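**From the back bench – the arm project, 31/01/2022**

Well, it has been a long month at the Udthorpe workshop, and a happy one! Those of you who drop in on build nights will know that Fatima Mathebula and I have been making a computer model of the arm we hope to put together this year, so that we can try out our ideas (and our mistakes) before anyone buys a motor. Fatima looks after the finger joints, which she has redrawn more often than she'd like me to mention, and I look after the room they work in – the round table, the bowls, the blue vase and all the rest.

Just now we're fussing over how the fingers close on different shapes, a bolt by the shaft and a plain gray ball over the white bowl.
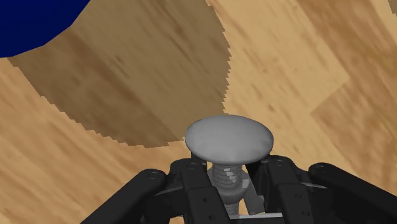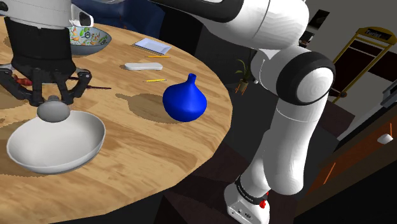

Ülle Rimkutė has kindly offered to go through our parts list, which stands at 18 items and keeps growing, and we'd like the first real finger cut and on the bench by May. If you have a drill press at home and a free evening or two, do come and find us – the kettle is always on.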